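Haruna House kitchen in Siritz gets its long-awaited spruce-up

SIRITZ – If you have ever dried a cup, cut a cake or waited for the big kettle to boil at Haruna House, you will be glad to hear that the old kitchen is finally getting some love. Work has started on freshening up the room at the back of the hall, and it should carry on for another two weeks, with the neighbors from the Plikitz side of town pitching in on evenings when they can.

The kitchen was last done over 21 years ago, and it has been in use nearly every day of the week since then. It has seen birthday lunches, soup suppers, the spring plant sale and more pots of coffee than anybody would care to add up. Folks in Siritz are fond of it, worn spots and all, and there was a good deal of friendly talk at the spring supper over whether to change anything at all. In the end the vote went in favor of keeping the room plain and light, the way it has always been, and simply making it cleaner and easier to work in.

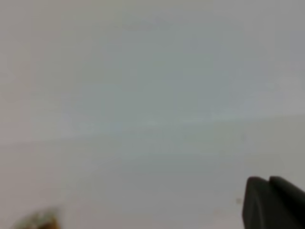 Pale grays, with a touch of blue-green, are staying at Haruna House.

Money for the job came from the bake sale and the winter raffle, which together brought in $1,534. That is a very nice sum for a hall this size, and the hall would like to thank everyone who bought a ticket or carried home a pie (or, in several cases we know of, carried home a pie and came straight back for another). Most of it will go toward paint, sealant and the fitting of white panels ordered from Sundadeck, with a little set aside for new dish towels and a decent set of mixing bowls.

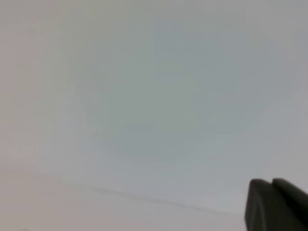 Paint comes first on the list, and the color took a whole evening to settle. A few people wanted a sunny yellow, and there was one very sincere plea for peach, but the quiet off-white won out, partly on account of how dark the back of the building gets in winter. Before a brush goes anywhere near the room, the joins need looking over. One thin gray line, a little wavy, runs along between two stretches of the same pale color, and lines like that are to be checked along their whole length and sealed wherever they need it. The patchy shading should even out under a fresh coat too, or so we are told by people who have painted a good many more rooms than this reporter has.

The panels are the part that cooks have been asking about most. Anyone who has lost a teaspoon down a crack will understand why! The plan is to go over the spacing with a level and a good flashlight, decide which gaps are to be closed and which ought to be left for air, and tighten the hardware while everything is easy to reach. It is slow, fiddly work and there is no hurry over it, so please be patient if the serving hatch is shut when you stop by.
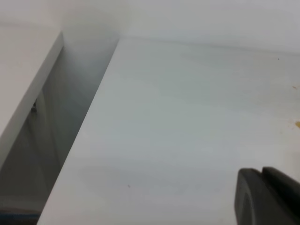
Two white panels and the narrow, shadowy gap between them. A small dark metallic object, perhaps a screw head or fitting, sits inside.

Then there is the scrubbing, which may turn out to be the biggest chore of all. White is a lovely color for a kitchen and an unforgiving one, and opinions in Siritz are strongly divided on the best way to keep it looking nice. Baking soda and a soft cloth have a loyal following. So does lemon juice, and so does plain dish soap with plenty of elbow grease. The hall asks only that you leave the steel wool at home, and try a small corner first if you are bringing a cleaner of your own.

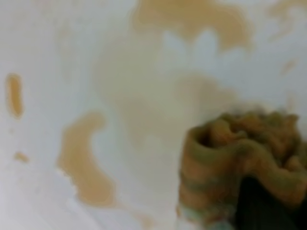 Tan and brown stains on white, one of them curved like a hook.

Regular suppers will be held in the front room for the time being, with cold dishes on the menu and coffee brought over from Plikitz in flasks. The lending shelf stays open as usual, and the sewing circle keeps its normal place by the window.

Anyone who would like to help is welcome to come along at 7 in the evening, in old clothes and with a sponge or two if you have them to spare. Gloves will be on the table by the side door, and there will be cake.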